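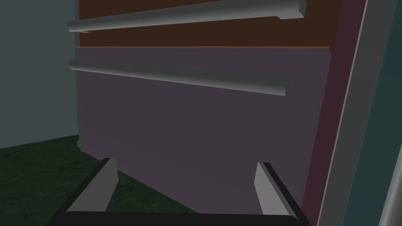
1/ A thread on choosing paint, for anyone who still thinks of it as a nice way to spend a weekend.

2/ We moved to Donasthorpe last September with a plan to do the front room first. "It only needs a lick of paint," I said, in front of witnesses, one of whom I'm married to and who has an excellent memory.

3/ First stop was Zekari, the paint shop by the station. The card for whites alone has 157 colours on it. I asked the man which one was white. He gave me the look vets give people who have been feeding the dog toast.

4/ You can't just buy paint, you see. You buy testers. They come in pots the size of an egg cup, and by the time you've bought enough of them to make up your mind you could have had the room done in gold leaf.

5/ Tester spend so far: £68. I found the receipts in my coat and put them back in my coat.

6/ The names tell you nothing. I have painted squares called Quiet Letter, Second Helping and Aunt. Aunt is a sort of beige. I had an aunt like that, so fair enough.

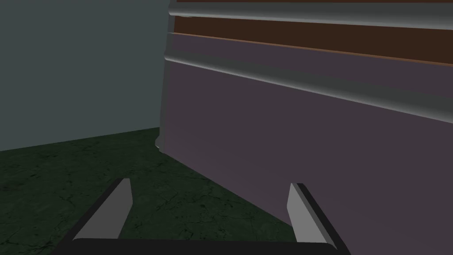 Open wide, with floor in between.

7/ Floors are a separate argument. Everyone who comes round has a view on whether you should pick the floor first and match the walls, or do the walls and match the floor. My brother-in-law says start with the sofa. My brother-in-law lives in a flat with two deckchairs in it.

8/ At this point we got a quote. Sarkar came round, tapped the plaster in four places, sighed in three of them and wrote down £3,467. I asked if that included the ceiling. He said it included looking at the ceiling.

9/ To be fair to Sarkar, he was right about the plaster. I put a picture hook in the next week and a piece the size of a dinner plate came away in my hand. It's on the windowsill now. We've grown fond of it.

10/ So we thought about wallpaper instead. Wallpaper people are a different breed. Paint people ask what mood you're after. Wallpaper people ask how big your repeat is and then wait.

11/ The best advice came from Vasiliki Moschos at number nine, who has done every room in her house herself and has the knees to prove it. Her method:
Buy one more roll than you think.
Start behind the door.
Never do a chimney breast after lunch.

12/ I asked her how she picks a pattern. She said she picks the one her husband hates least and tells him it was his idea.
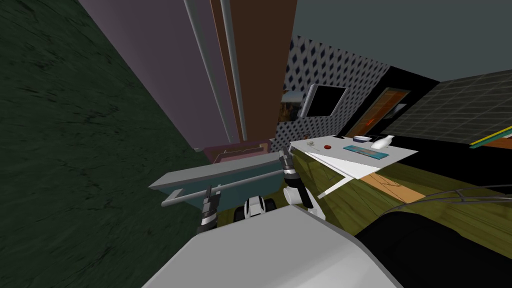

13/ She also told me to stop looking at samples under the big light. So I spent a whole evening carrying a square of Second Helping round the house with a torch, like a very dull burglar. By the window it was green. In the hall it was grey. In the airing cupboard it looked superb, and I did wonder if we could live in there.

14/ Then there was the Ryu business. Ryu make a primer that everybody on the forums swears by, and I ordered two tins. It took 27 days to arrive, and one of the tins was a garden gate hinge. I rang up. They were very sorry and asked if I wanted to keep the hinge.

15/ I did want to keep the hinge. We do not have a gate — but you never know.

16/ Where we are now: one wall primed, one wall with nine squares on it like a badly run game of noughts and crosses, and two walls exactly as the last people left them. I've started to like what the last people did.

17/ My other half has asked, kindly, whether we could choose by the end of the month. I said I'd narrowed it down to Aunt and one other. The other is also a kind of Aunt.

18/ Replies are open. If you've used a decent filler on old plaster, please tell me which one. If you are going to say "have you thought about white", the card is in the kitchen drawer and you're welcome to come and point.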